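Three stars for Honden, and I'm still arguing with myself

Sep 21, 2024

I went to see Honden on Thursday because four separate people told me it would change my mind about slow films. My mind is where I left it.

For anyone who has missed the fuss, Honden is Ngaio Dunstan's second feature, after Lie, and it has been going round the smaller festivals since March. It concerns a woman who goes back to the town of Bivville to close up her late father's boarding kennels. There are no dogs left. She walks through the runs, she sweeps, she finds his ledgers, she fails to ring her brother. That takes the best part of two hours. Xinyi Duan plays the woman and is in every shot bar a handful, and if the film works at all it works because of her.

I want to be fair about this. Duan has one of those faces that seems to be listening even when the room is silent. There is a bit early on where she reads a list of dogs' names out of the ledger, flatly, like somebody checking a shopping receipt, and then stops at one name and doesn't say it. We never find out why. I thought about that for the whole bus ride home, so I can't pretend the film left me cold.

But I do get suspicious when a film is praised mainly for what it leaves out. Leaving things out is cheap. The programme notes (two sides of A4, small type) tell us that Dunstan wrote 537 pages of script and notes and then cut it down to 40. I'm supposed to be impressed by that, and I suppose I am a bit, but I also sat there wondering whether a few of the other pages might have told me what the brother did.

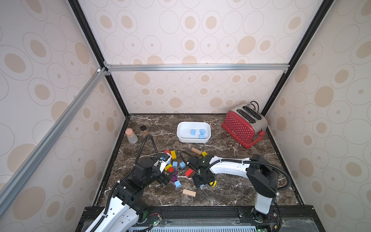

Small blue blocks in a white dish, two arms at work.

The brother is the real problem. He is mentioned in the first ten minutes as if we should be afraid of him, there's an unopened letter from him on the kitchen shelf, and then he turns up near the end, eats a sandwich in the car, and drives off. A man behind me laughed, and I think he was right to. Dunstan's defenders say the anticlimax is the point. I've read three reviews which say so in nearly the same words, and I'd take it more seriously if any of them had mentioned that the actor playing him mumbles so badly that half of his only speech is lost. It may be meant. It sounded to me like a microphone in the wrong place.

Lie had the same trouble, by the way, and got away with it. That one was shorter, it had a plot (a forged will, a nosy solicitor, a very good scene on a ferry), and the silences were there because people were hiding things from each other. You leaned in. In Honden nobody else is around for most of it, so what is she hiding, and from whom? I can think of answers. I'm not sure the film has.

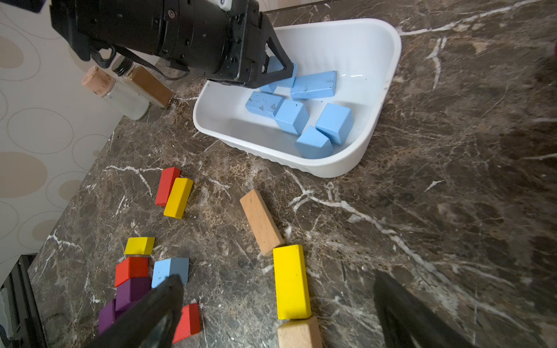
Then there's the music, or the single piece of it. Everything is silent apart from footsteps and gates until the last reel, when a cello comes in very low under the shot of the empty yard. Half the audience was in tears. I could feel myself being got at, and I resent being got at by a film that has spent ninety minutes telling me it's above that sort of thing.

I will say that the Adier is a lovely place to see anything. It seats 380, the screen is a proper size, and they've stopped selling nachos. It was about two thirds full, which for a weeknight and a film with no dogs in it is pretty good going. There was a talk afterwards, though Dunstan wasn't there, and the chap running it asked us what the gates "meant". A woman near the front said she thought they were gates. I nearly applauded.

The poster has it down as "the film 1,000 people stood up for", after the ovation at its first showing. Well, people stand up for all sorts of reasons at premieres - the cast is in the room, for one thing, and the person next to you has already got up. We stayed in our seats at the Adier, clapped politely and looked for our coats.

So, three stars. Two are for Xinyi Duan and one is for the ledger scene, which I suppose means she gets all three. I'll go to whatever Dunstan makes next, grumbling. If you've seen it and you understood the letter, leave a comment, but please mark your spoilers this time, as I had complaints after the Lie post.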